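Clearing a Table, Notes for Week 4
Housekeeping Skills, Brerness evening section
Mylene Dimaculangan

Hi all! I promised I'd type up what I was waving my arms about on Saturday, so this is that, plus a couple of things I forgot to say (the bell got me again). Bring your station sheet next time, the one with the Dizon Hall room plan on it.

We started with zones. Before you touch a single plate, decide where four kinds of stuff are going to go: trash, food scraps, dishes, and things that stay on the table. I like a see-through bin for the trash, because you can tell at a glance when a fork has gone in with the napkins, and I like the scrap tray right next to it. The serving tray goes in the middle, where both hands can get to it. 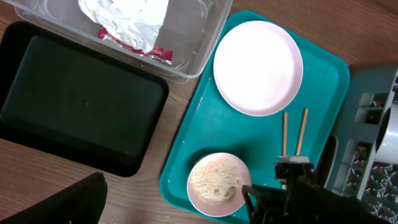

Once the zones are set, don't move them. I mean it! When I worked banquets at Culimell we did a wedding with 246 covers, and some helpful soul slid the scrap tray to the other side of the station halfway through. We were scraping gravy into the clean napkins for a good ten minutes.

Next up is order. My order is trash first, then leftover food, then utensils, then bowls and cups, and the big flat plate last. Some of you argued for plate first since it takes up the most room, and okay, I get it, but a plate is also a nice stable thing to work around. Try it both ways and write down which one you liked (there's a box on the sheet).
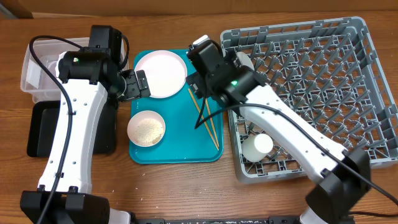
Fig. 2. Place setting on the teal tray: plate at the back, rice bowl and chopsticks in front.

Look at how the chopsticks lie slantwise next to the bowl. Pick them up as a pair, in the middle. If you go for the bowl first you'll probably bump them, and then you're under the table with a flashlight.

Now rice, which got its own section because it got its own half hour. 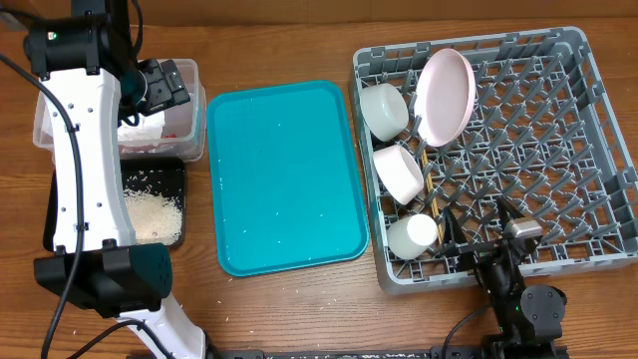
Tipping out a bowl is all about height. Get the rim low, right down over the scrap tray, and turn your wrist slowly. From up high, dry rice bounces and goes absolutely everywhere. Uncooked grains are what I'd practice with at home, and you can see how they end up all over the wood as well as in the black tray, thickest toward the near side of the table. So do your wiping after the dishes are in the rack, and pull the crumbs toward you into a cupped hand or a dustpan. Cooked rice is a different animal. It clumps, it sticks to the bowl, and you'll want a spatula.

For next week: read the Closteva handout, page 111 only, and do one full table at home. Time yourself if you're into that. I'm in the prep room until 8 if you want to borrow a rack.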